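Last updated: January

Equipment Review: Fasto Two-Slot Toaster

The Corkance Residence operates shared kitchens for its tenants and reviews small appliances before placing them on the approved list. The Fasto two-slot toaster was submitted for review by the supplier, Plarkero, and was used for 100 cycles at settings from lowest to highest.

The housing is stainless steel, with two long slots across the top and thin guide wires inside each. Controls consist of one lever and one dial. The printed instructions are short and clear, although the section on crumb removal appears on the last page and is easily missed.

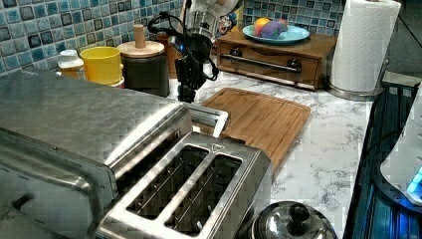

Sliced sandwich bread browned evenly on both sides at the middle settings. At the highest setting the lower third of each slice became noticeably darker than the top. Bagel halves fit without being forced, but thick slices cut from a round loaf caught on the guide wires on several occasions and had to be released with the unit unplugged. Tenants should be reminded of this requirement in writing.

The review also considered how the toaster sits in a working kitchen. Counter space is limited in most of our units, and a toaster oven is often already in place. The Fasto is narrow enough to share a counter with one -- provided that the cord is routed away from the oven door.

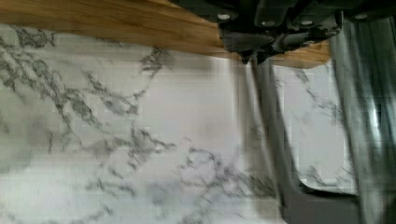 Cleaning was satisfactory. The crumb tray slides out from the back and may be washed by hand. Fingerprints show readily on the steel and require a soft, dry cloth; abrasive pads left fine marks on the test unit and should not be used. Stone and marble-look counters should be wiped after each use, as crumbs are difficult to see against the veining.

Noise was not a concern. The lever returns with a firm click, and the slices rise high enough to be removed by hand, with the exception of small rolls. The Bhardwaj model now on the approved list lifts small items higher but takes 23 seconds longer at the middle setting.

The Fasto is approved for shared kitchens. It is not recommended for the main breakfast room, where Sunday demand calls for a four-slot unit. Requests for replacement should be submitted on Form 257.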